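The Slow Hand

When Zewditu Habte came to work at the kitchen laboratory in Brestberg, the method already had a name. Dinesh Thomas called it Tendora, after the street where his grandmother had lived. The method was simple to say and difficult to do. A person moved the two arms from a distance, and the computer remembered. After enough lessons, the arms should do the same work alone.

"Enough" was the word they quarreled about.

"We have 2000 lessons," Dinesh said in February. "With 900 of them it was already as good as it is today. I have given it more than double, and it has learned nothing from the second half."

Zewditu asked who had given the lessons.

"I did. All of them."

She looked at him for some time. He was a quick man. He ate quickly, he typed quickly, and when he put a plate on a table he was already looking for the next plate. She had watched the arms do this too. They reached for a fork with his impatience, a little too early, and when they missed it they continued as if they had it.

"It has learned you," she said. "It is finished with learning you."

He did not like this, but he wrote it on the board, because he was fair. Under it he wrote the question of the experiment. If the teacher hesitates, does the student learn better where to be careful? They would keep the first 900 lessons and throw away nothing, but train a second copy in which the later lessons came from Zewditu. She was allowed to be slow. She was allowed to stop above the table and change her mind.

She began the next morning. She sat down in the chair, put her hands into the two handles, and looked at the screens.
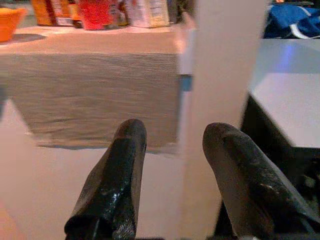
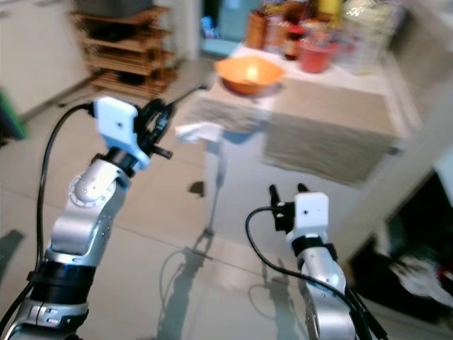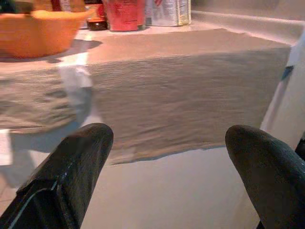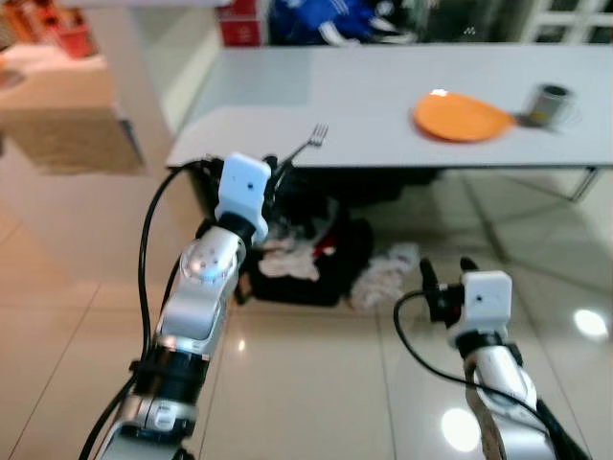 For the first hour she was ashamed of every stop. The handles were lighter than she had expected, and the arms followed her so faithfully that she could see her own doubt in them. She moved toward a thing, then waited, then came to it from a little more to the left. When she was a girl in her mother's house she had been told that she washed cups as if they were asleep. Now a machine was writing this down as knowledge.

Dinesh stood behind her with his tea and said nothing, and she could hear how much work it was for him.

"You can say it," she told him.

"You waited again before the fork."

"I did not know yet where its middle was."

"I also never know where its middle is," he said. "I just go."

"Yes. I have seen the recordings."

He laughed then, and went away to his own desk, and after this it was easier.

She gave lessons for many weeks. In the evenings she took the bus to Brilau, where she rented a room, and she noticed that her hands were still slow. She stopped above the door handle. She stopped above the bread. Her landlady asked if she had some pain in the wrist.

The second copy was ready on a cold evening. They named it Yook, for no reason except that Dinesh could type it with one hand. He set the table himself, as carelessly as always, and started the program, and they both stepped behind the yellow line.

The arm went down toward the fork. A small distance above it, it stopped.

In the old days this would have meant that a cable was out. Dinesh had already moved his hand toward the red button. Zewditu touched his sleeve.

The arm waited. Then it moved a little to the left, came down, closed, and lifted the fork from the table.

They repeated the trial until it was dark outside. Out of every five attempts with the old copy, the arm had usually failed in two. With Yook they did not see a failure until the last round, when it let a spoon fall, and then it did something which the old copy never did. It went back and looked for it.

"I did not teach it this," Dinesh said.

"No. I dropped many spoons."

He opened the notebook where they kept the results and wrote 2022-03-21 at the top of a clean page. Then he held the pen above the paper for so long that she thought he had forgotten she was there.

"What is it?" she asked.

"I am looking for the middle of the sentence," he said.

She put on her coat and sat down again to wait, with her bag on her knees. The last bus was not for another hour.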